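Futen keeps its bus depot, drops plan for second lot

The town of Futen will keep its bus depot on the east side and spend the next year fixing the roof and drains, after the council voted down a plan to move the fleet to a new lot near the county road.

The move had been under discussion since last spring. It would have put the buses closer to the school routes but farther from the downtown stops, and drivers on the early shift said it would add time before the first run of the day. 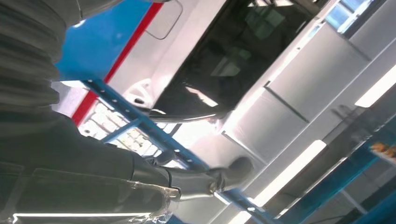
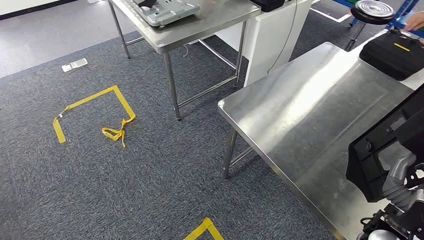

ESHAM, January — Riders in Esham and the villages north of it will see few changes under the decision, because the shared route between the two towns already starts from the east side. The first bus will still leave at 5:40 a.m. and the last will return shortly before midnight.

Misaki Murakami, who manages the transit office for both towns, said the repair work would be done in two stages so that no route has to be suspended. The drains come first. Water has backed up into the yard during heavy rain for several winters, and buses have had to be parked on the street overnight.

"The roof can wait until the weather is warmer," Murakami said. "The drains can't."

The transit office received 347 written comments on the plan. Most came from riders who use the downtown stops, and a majority of those asked that the depot stay where it is. A petition from Cliltthorpe, where residents wanted a stop at the proposed lot, drew fewer signatures than its organizers had hoped for.

Cliltthorpe may still get a stop. The council asked the transit office to look at extending Route 2 past the grain elevator on weekday afternoons, with a report due before the summer schedule is printed.

Monthly passes will stay at the current price through June. Riders who bought a pass for the Amano shuttle, which ended in the fall, can use it on any Futen or Esham bus until it expires. Refunds are available at the transit office counter.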